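Notebook, Wednesday, evening (August)

Worked with Hongmei on the temple entry archive. We finished the coding of the court petitions from the Estham box, all three folders. The question is still the same: who speaks for the custom when a shrine refuses entry to a woman or to a lower caste family. In most petitions the priest is quoted only through the lawyer, so I have made a separate code for indirect speech. Orlando does not agree with this. He wants one code for priest and one flag beside it. We will decide after he has read the Meng interviews.

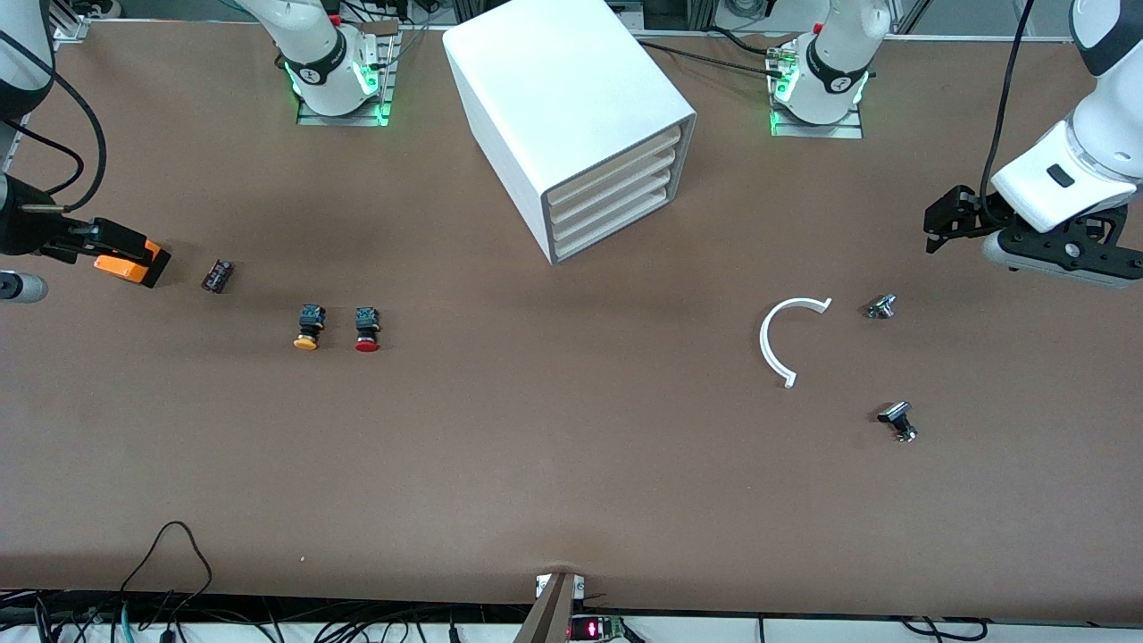

Brown table with the two white arms, August.

Second thing, the word "purification". I found it in 13 petitions, but in two of them it is clearly the translator's word and the original says only washing. I marked these two in red and did not count them in the table. Jingyi, please check my reading of the older one, the handwriting is difficult for me.

The letters from the Clasbridge temple trust are not coded yet. They are long and repeat the same argument about vows and fasting many times. I propose that we read three together before we divide the rest.

To do: ask Zixuan for the missing page of the second appeal. Rename the scans, the dates are in the wrong order again.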